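Edness 3, filtro de agua para debajo del lavabo

Compartido 965 veces · 3 comentarios

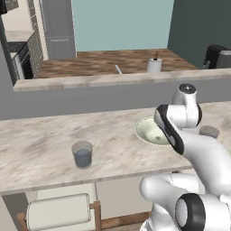
Rekha Varghese pregunta si el Edness 3 cabe en un mueble de baño estrecho, de esos en los que el sifón ocupa casi todo. Cabe, y con holgura: el cuerpo va en vertical, se cuelga de la pared del fondo y deja libre el suelo del mueble para los botes de siempre.

Nos encanta este filtro. Es el tercero que fabrica Gendton con cartucho de bayoneta y se nota que han escuchado a la gente: un cuarto de vuelta, un clic y ya está cambiado. Sin llave, sin cubo debajo y sin tumbarse en el suelo con una linterna en la boca (¡quien haya tenido el modelo viejo sabe de qué hablamos!).

El cartucho es de carbón activo en bloque y dura 3,000 litros. En una casa de dos personas que beben bastante agua y hacen té a todas horas, eso da para muchos meses. Quita el sabor a cloro muy bien y no toca la cal, así que si en tu zona el agua es dura seguirás viendo la marca blanca en el hervidor. Para eso está el Brernilen, que se monta delante en la misma escuadra.

Qué viene en la caja

Cuerpo del filtro con escuadra de pared
Un cartucho, referencia 756
Dos latiguillos flexibles
Llave de corte y juntas de repuesto
Plantilla de papel para marcar los taladros

La plantilla es una maravilla - se pega con cinta, se taladra encima y se arranca. Eso sí, antes de empezar mirad por dónde pasa la tubería del agua caliente: el filtro va siempre en la fría.

Instalación

Cierra la llave de paso, suelta el latiguillo del agua fría e intercala el filtro siguiendo la flecha del cuerpo. Abre despacio y deja correr el agua cinco minutos. La primera sale gris por el polvillo del carbón; es normal, se va enseguida y a las plantas les da igual.

Recambios

El cartucho 756 lo tenemos siempre en el almacén. También vale el de Sundaram con adaptador, aunque el caudal baja un poco y en la ducha de mano se nota. Los pedidos hechos antes del sábado a mediodía salen el lunes.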